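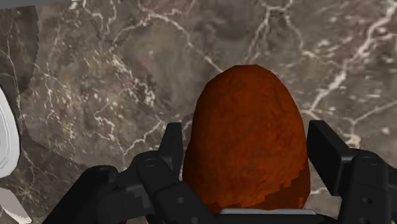 Week 5: Can it do the washing up yet?

Notes to go with the lecture, 2024-02-08. Amedeo Barbieri

Last week we did arms bolted to floors, which are a solved problem if you have the money and a fence. This week is kitchens. I get asked at every family meal when the robot that clears the table is coming, and I still don't have a good answer, so I've turned the question into a lecture.

Start with picking something up. In a factory the part turns up in the same place, the same way round, and it's the same part as the one before. In a kitchen you get a sweet potato. It's wide at one end and narrow at the other, the skin has creases in it, and the next one out of the bag will be a different shape altogether. Two stiff fingers closing on a lump like that touch it in very few spots. If those spots don't line up well, the thing twists or squirts out, and if you squeeze harder to stop it you may bruise it (fine for a sweet potato, less fine for a peach).

We spent a good while in the lecture on where you'd put the fingers. Most of you said "across the fat bit", and I'd probably start there too, but look at which way the sides slope. Pinch on a taper and part of your squeeze goes into pushing the object along, towards the narrow end. Friction has to make up the difference. Have another go at the friction cone sketch from week 2 if that sentence went past you!

Then there's seeing. A patterned worktop is horrible for a vision system. Marble has veins running everywhere, and a shadow with a hard edge can look just like the end of an object. Simulators let us practise on all this cheaply, and I'm very fond of them, but their shadows can come out jagged in a way no real lamp manages, and the rubbing and squashing of real skin is much harder to copy than the colour. A gripper that does beautifully on screen can be hopeless on the bench. Keep that in mind when you read anybody's success rate, mine included.

Speaking of which. In the lab exercise we use two set-ups, Ralow (simulated) and Baran (the real bench). Our Ralow run was 500 grasps on mixed vegetables. On Baran we do 20, by hand, with somebody resetting the worktop each time, and it takes all afternoon. Please don't put the two percentages next to each other in your report as if they meant the same thing. One lucky grasp in 20 moves your score by 5 points.

So, chores. My own view, and you're welcome to argue: single jobs with a forgiving object and a clear surface are nearly there. Moving veg from worktop to plate, yes, on a good day. Peeling it, I'm doubtful. Cooking a whole dinner in a kitchen the machine has never met, no, and I wouldn't expect it before you lot graduate. Shop floors sit somewhere in between, as you can tidy the shelf to suit the robot and people at home won't stand for that.

For next time

Read the Utero chapter on grasp planning, skipping the proofs. Draw a sweet potato (badly is fine), mark two finger positions you'd trust and one you wouldn't, and write a couple of lines on each. Bring a vegetable if you want to test your drawing on Baran. No tomatoes please, I had to clean the finger joints last April and I'm not doing it again.

Reports are due in at the end of the block, through the usual page.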